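4. Setting up stock counts and shelf labels

Read this section before you connect the Flarkcombe label printer. The maker's quick-start card says you can be counting stock "in minutes." We have set up a good many of these and would not plan a Saturday around that promise.

4.1 Before you start

You need the handheld scanner, its charging cradle, the printer, one roll of shelf labels and the login for your Altutora account. The login is the one printed on your welcome letter. It is not the one for the web shop, even though the two screens look nearly the same.

Charge the scanner fully. The light on the cradle turns green well before the battery is full, so go by the percentage on the screen and ignore the light.

CAUTION: Do not run the first count while the store is open. The software claims to handle sales made during a count. In our tests it handled some of them.

4.2 Pairing the scanner

1. Turn on the scanner and hold the side button for 5 seconds.
2. On the computer, open Devices and choose Add.
3. Pick the scanner from the list. If two entries appear with the same name, pick the lower one.
4. Wait for the beep. A message saying "Connected" without a beep means nothing.
5. Scan any item and check that its name shows on the computer.

NOTE: If pairing fails, the help screen tells you to reset the scanner to factory settings. Try turning it off and on first. A reset wipes your aisle list, and there is no way to get it back.

4.3 Building the aisle list

The count follows the aisle list, so the list should match the way people walk through the store. The software offers to build one for you from past sales. Severyn Hutsuliak, who wrote the first version of this guide, tried that feature in a mid-sized housewares store and got a route that crossed the main aisle between every bay. Type the list in yourself.

1. Open Store, then Aisles.
2. Add one line for each bay, in walking order.
3. Add displays and end caps as separate lines. Products kept in two places must be listed in both, or the second count will replace the first.
4. Save, close the window, open it again and check that your lines are still there.

The two-places rule causes more trouble than anything else in this section. A product has its home on the shelf and then turns up on a counter near the front for a month, and the count comes out short by whatever was on the counter.
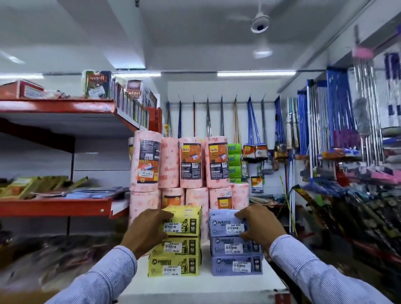 Colors and scents need the same care. If each version has its own barcode, it gets its own record, even when the price is the same. The "Group similar items" box will merge them for you, and the report will look tidier. It will also be useless for reordering. Leave the box unchecked.

4.4 Running the first count

1. Choose New Count and select a single aisle.
2. Scan one item of each product and type the quantity. Scanning every single item is allowed, but the scanner skips a beat when you go fast.
3. Press Hold, not Finish, if you need a break. Finish cannot be undone.
4. When the aisle is done, have a second person recount one bay by hand.
5. If the two figures agree, press Finish. If they don't, believe the person and scan the bay again.

NOTE: A single scanner holds 64 open lines in Hold. Past that it drops the oldest line and gives no warning. The maker calls this "smart memory."

4.5 Printing shelf labels

1. Load the roll with the labels facing up – the drawing inside the lid shows them facing down and is wrong.
2. Print one test label and scan it.
3. Compare the price on the label with the price at the register.
4. Print the rest of the aisle.

CAUTION: The print head stays hot after a long run. Wait 2 minutes before opening the lid.

Price stickers already on the goods are not changed by any of this. If you change a price, replace the stickers by hand on the same day as the shelf label. The "Price Sync" feature updates the register and the label file only, whatever the box says.

4.6 Backing up

Export the count to a file after each aisle and keep a copy off the store computer. Automatic backup is turned on by default – check the date of the last one before you trust it. Restoring from a file is covered in Section 5.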